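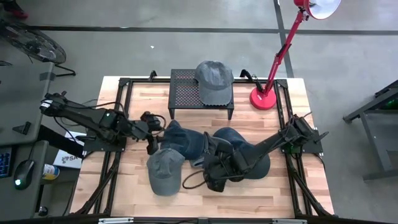
Ticket 1126
Opened by: Sheyla Villca
Assigned to: Lalit Grewal
Category: Merchandise / Soft goods / Caps
Product: Stasterby six-panel, all colors
Priority: Normal (requester selected Critical, desk changed it)
Status: Closed

Sheyla Villca, Jun 19, 2019, 9:04 AM
The caps for the Ventura shop will not hold their shape. They come out of the carton flat, we put them out, and by lunch they look like something a dog was sorry about. I have 200 of them. The light on the butcher block table is decent, so you can judge for yourselves: the gray one up on the black mesh stand is sitting more or less the way a cap should, brim to the front, and the dark blue denim-looking one down on the wood has crumpled. Same supplier, same order. I have tried being nice to them. Please advise before the shop opens for the summer, as I have already printed the price cards.

Lalit Grewal, 9:31 AM
Thanks for the ticket. A few questions.
1. Which cartons did they come from? There is a sticker on the short side, assuming the tape gun missed it.
2. Were they packed nested (one crown inside the next) or folded?
3. Has anyone washed one?
Also, Critical is for when the register is down or the building is on fire. I have moved you to Normal. It's nothing personal.

Sheyla Villca, 9:40 AM
1. Gray and navy are from the Pultness warehouse. The denim came straight from Stasterby.
2. Gray and navy nested. Denim folded in half, crown into crown, like a taco.
3. Define "anyone."

Lalit Grewal, 9:42 AM
Anyone at your end.

Sheyla Villca, 9:58 AM
Hammad washed one. He says it was a test. He says it was a gentle cycle. He has now left for an early lunch.

Lalit Grewal, 10:15 AM
OK. Set the washed one aside and don't sell it. Keep it out of the results too or we'll be here till fall.

For the rest, try this on one cap of each color before you do the whole order:
- Pop the crown out from the inside with your fist. Don't pull on the brim.
- Stuff with tissue, two sheets, balled up loosely. Two sheets means two.
- Steam from the inside, wand held a hand's width off the fabric, until the front panels relax.
- Leave it on something with air under it. Your mesh stand is fine.
- Don't touch it until it has cooled.
Report back with what each color did.

Sheyla Villca, 11:27 AM
Gray: good. Looks like a cap.
Navy: good after a second go. There was a dent at the back above the strap that took some persuading.
Denim: stood up beautifully for as long as it took me to walk to the door and back. Then the left front panel went in, and the right one followed it out of loyalty.

Lalit Grewal, 11:35 AM
Was the denim cool when you took the tissue out?

Sheyla Villca, 11:36 AM
It was cool in spirit.

Lalit Grewal, 11:38 AM
Please do that one again.

Sheyla Villca, 12:50 PM
Did it again. Let it cool completely, ate a sandwich, read the back of the steamer box. Same result. I also turned it inside out, and there is something different about the front. On the gray there is a stiff white mesh behind both front panels. On the denim there's only the denim.

Lalit Grewal, 1:02 PM
That would be the buckram, or in this case the lack of it. Adding Feng-yi from purchasing.

Feng-yi Tsang, 1:20 PM
Hello all. I pulled the order. Gray and navy were ordered as "structured." Denim was ordered as "unstructured, relaxed fit." It was a separate line on the form because that color isn't offered with backing. The description says "low profile, soft crown, casual slouch."

Sheyla Villca, 1:24 PM
So it's crumpled on purpose.

Feng-yi Tsang, 1:25 PM
It is crumpled to specification, yes.

Sheyla Villca, 1:27 PM
Who signed the form?

Feng-yi Tsang, 1:29 PM
You did. I can send you the scan if you like.

Sheyla Villca, 1:41 PM
No need to send the scan.

Thảo Hoàng, 2:06 PM
Joining from display. We had the same thing with the Flurkatia bucket hats last summer and spent most of a week trying to make a soft hat act like a hard one. Things that sort of worked: a cardboard collar, 14 inches before you trim it, curled into a ring and tucked up behind the sweatband. It holds the front up on the shelf and the customer takes it out at home. Things that didn't work: spray starch (left white marks on anything dark), hairspray (left marks and a smell), upside-down cereal bowls (worked fine, but people tried to buy the bowls).

If it were my wall, I would put the structured ones on the stands and leave the denim in a basket with a sign that says "soft." People will dig through a basket all day. A slouchy hat on a stand looks like it lost an argument.

Hammad Khattak, 2:15 PM
For the record, the washed one came out great. I'm wearing it.

Lalit Grewal, 2:17 PM
For the record, please log that as damaged stock.

Sheyla Villca, 3:33 PM
Made a collar for one denim cap. It stands up. It also makes the wearer look like a train conductor, so it will be coming out at the register. Going with collars in the few that hang on the wall and a basket for the rest. Where do I find a basket?

Thảo Hoàng, 3:36 PM
Back of the display closet, behind the Easter stuff. Shake it out first. Outdoors.

Lalit Grewal, 4:10 PM
Resolution notes, for whoever searches "floppy hat" next:
Cause, gray and navy: flattened by packing. Fix: fist, tissue, steam, cool on the stand. Repeat at the back seam for navy.
Cause, denim: no backing in the front panels. Working as ordered. Workaround: collar or basket.
Not to be used: starch, hairspray, washing machine, Hammad.
Follow-up: Feng-yi to ask Stasterby to stop folding the soft ones in half, though they'll probably tell us that's the casual slouch. Purchasing form to get a line explaining what "unstructured" means.
Closing.

Sheyla Villca, 4:12 PM
Reopening. How do I get a crease out of a price card?

Lalit Grewal, 4:13 PM
New ticket, please. Category is Paper goods.

Status changed: Closed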